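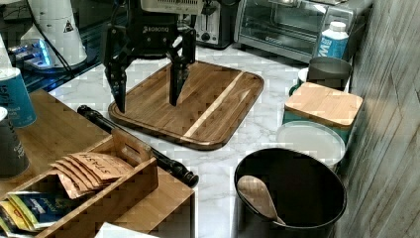

Comparação de garras em bancada de cozinha: leia-me do conjunto Brakodau

Versão de 2026-10-02
Responsável: Araceli Arroyo

Conteúdo

O conjunto Brakodau reúne os registos de um ensaio comparativo entre três garras montadas no mesmo braço, em tarefas curtas sobre uma bancada de cozinha. São 400 episódios de teleoperação, dos quais 144 foram feitos com a garra Robotiq de dois dedos. Os restantes dividem-se entre a garra paralela Evico e a garra de dedos flexíveis Skirilley. Cada episódio contém vídeo, posições das juntas, abertura da garra e uma anotação de resultado.

O objetivo do ensaio era escolher uma garra para os trabalhos seguintes. Os dados não foram pensados para treinar uma política de raiz e o volume por tarefa é pequeno para isso.

Montagem

O braço e a bancada são os mesmos nas três séries. A troca de garra obriga a refazer a calibração do ponto central da ferramenta, e os valores de cada série estão em calibracao/, um ficheiro por garra. Não misture ficheiros: a garra Evico é mais curta e, com a calibração errada, o braço desce demasiado.

A bancada não é esvaziada entre episódios. Os objetos que não entram na tarefa ficam onde estão e podem mudar de lugar de um dia para o outro. Quem precisar de fundo constante deve filtrar pelo campo sessao.

O controlador é o Ó Conaill, com o mesmo limite de velocidade em todas as séries. As imagens e os estados são gravados a 50 Hz e 5 Hz respetivamente nos ficheiros de diagnóstico; nos episódios propriamente ditos, tudo foi reamostrado para uma base de tempo comum.

Tarefas

pegar_colher: retirar uma colher de pau de um recipiente alto e pousá-la na tábua de corte.
mover_caneca: agarrar uma caneca pela borda ou pela asa e deslocá-la para a tábua.
abrir_lata: levantar a tampa de uma lata de chá e pousá-la ao lado.
pegar_saqueta: tirar uma saqueta de chá de uma caixa com compartimentos.
empurrar_tabua: deslocar a tábua sobre a bancada com a garra fechada.

Estrutura das pastas

episodios/ contém um ficheiro HDF5 por episódio
calibracao/ contém os desvios da ferramenta e os parâmetros das câmaras
anotacoes.csv tem uma linha por episódio
diagnostico/ contém os registos brutos do controlador

Campos de anotacoes.csv

id: identificador do episódio
garra: robotiq, evico ou skirilley
tarefa: um dos nomes acima
sessao: código da sessão de gravação
resultado: sucesso, parcial ou falha
operador: código anónimo
notas: texto livre, muitas vezes vazio

O valor parcial aplica-se quando o objeto foi agarrado mas caiu ou ficou fora da zona de destino. Nas primeiras sessões este valor ainda não existia e esses casos foram marcados como falha. A revisão está feita para pegar_colher e mover_caneca. Falta rever as outras tarefas.

Observações por garra

Robotiq: foi a mais previsível com canecas e com a tampa da lata. Aberta ao máximo, ocupa bastante espaço lateral, e na caixa de chá os dedos tocavam nas divisórias. Os operadores passaram a fazer a aproximação com abertura reduzida.

Evico: entra bem em espaços apertados e teve o melhor comportamento em pegar_saqueta. A força de aperto é baixa para a caneca de metal, que rodava entre os dedos.

Skirilley: tolera melhor os erros de posição. A colher escorregava quando agarrada pelo cabo. Os dedos foram substituídos uma vez, a meio da série, e a mudança está indicada no campo notas.

Problemas conhecidos

A abertura registada da garra Evico tem um atraso em relação ao vídeo. A correção está em calibracao/, mas não foi aplicada aos episódios.

Superfícies metálicas e vidro produzem reflexos que perturbam a estimativa de profundidade, sobretudo no fundo da bancada.

Alguns episódios de empurrar_tabua terminam antes de o braço regressar à posição inicial.

Próxima versão

Prevista para dezembro, com as anotações revistas e os atrasos corrigidos nos próprios episódios. Os identificadores atuais serão mantidos. Erros de anotação devem ser comunicados a Araceli Arroyo, com o id do episódio e o instante em que ocorrem.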